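Category: Colour and surfaces | Painting and decorating

Off-white

Off-white is the name given to a wide group of colours that are close to white but contain a small amount of another colour, most often grey, yellow, brown, blue or green. The word covers everything from warm creams to cool greys so light that they are taken for white until something whiter is placed next to them. Off-whites are used on walls, ceilings, paper, cloth, furniture and painted board, and make up a large share of the house paint sold in many countries.

Meaning of the term

There is no fixed point at which white becomes off-white. In everyday speech a wall is called white if it looks white in its own room. People who mix or match paint are stricter, and use "white" for a paint with no added colouring and "off-white" for one with any colouring at all, however slight. Printers and paper sellers follow a third habit, in which "white" may include papers with a clear blue cast, while "off-white" is kept for yellowish and cream sheets.

Other names overlap with it. Ivory, cream, bone, eggshell, chalk and pearl are all used for off-whites, and the same name may stand for quite different colours from one maker to the next. Eggshell is a special case, as it is also the name of a paint finish with a low sheen, and an eggshell paint can be any colour.

Warm and cool off-whites

Off-whites are usually sorted into warm and cool. Warm ones lean towards yellow, red or brown. Cool ones lean towards blue, green or a plain grey. The difference is small on a sample card and much larger on four walls, where light bounces from one painted surface to another and the tint builds up.

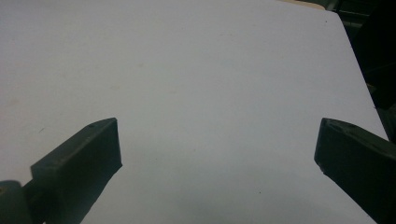 Cool off-whites are harder to judge than warm ones. The eye adjusts to the general light in a room and tends to read the largest pale area as white, so that a slight blue cast may go unseen for hours. Shade also changes them more than many buyers expect. A flat, pale surface with a bluish tone can look nearly white where the light falls evenly and plain grey where it darkens towards one side, though the colour is the same throughout. A few faint smudges or a speck the size of a pinhead will also show on such a surface, and for this reason matt cool whites are often kept for ceilings and the upper parts of walls.

Warm off-whites hide yellowing better. Oil-based paints in particular turn yellow with age, above all in cupboards and behind pictures where daylight does not reach. A cream paint may go through the same change without anyone noticing.

How off-whites are made

Most modern white paint gets its whiteness from titanium dioxide, a fine powder that scatters light strongly. To make an off-white, small amounts of tinting colour are added. Yellow ochre and raw umber give warm, slightly dusty shades. Black alone gives a cool grey, and black with a little blue gives a colder one. The amounts are small enough that a single extra drop in a sample pot can be seen when the paint is dry.

Before titanium dioxide came into wide use, house painters worked with lead white, zinc white, chalk and lime. Few of these gave the hard, bright white that is common now. Limewash dries to a soft, uneven finish which depends on the lime, the wall behind it and the number of coats. Lead white is poisonous, and its use in house paint has been ended or strictly limited in many countries.

Paint ranges

Makers often sell more off-whites than any other group. The Kevex range lists 1,480 colours, of which almost a third are described as whites or off-whites. Zinow sells its off-whites in families of six, each running from a near-white to a light grey or beige over the same base tint. Flakon, which supplies mainly to joiners, offers only two, a warm and a cool, on the grounds that doors and skirting boards are repainted often and need to be easy to match.

Choosing and testing

Painting a large test board is the usual advice, in preference to small patches on the wall. Two coats are needed, as one thin coat lets the board show through and alters the colour. The board can then be moved about the room and looked at in the morning, at midday and under lamps – north light in the northern hemisphere makes most off-whites look cooler, and old-style bulbs make them look warmer.

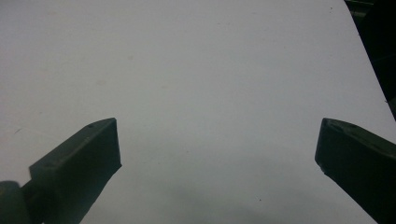
Mohsin Farooqui objects that the test board is given too much credit, and that three days of living with a half-painted wall will settle the matter better than any number of boards carried from window to window. In his view the old colour of the room should be covered first, as it colours the light on everything else in it. The Naqvi handbook of house painting takes a middle course and advises an undercoat on all walls before any testing begins.

Floors matter as well. A red carpet or a lawn outside a low window throws its own colour on to the lower part of a wall, and a cool off-white will pick this up more plainly than a warm one.

See also: Limewash; Undercoat; Matt finish; Shades of grey

Contact us | Copyright and reuse | Back to top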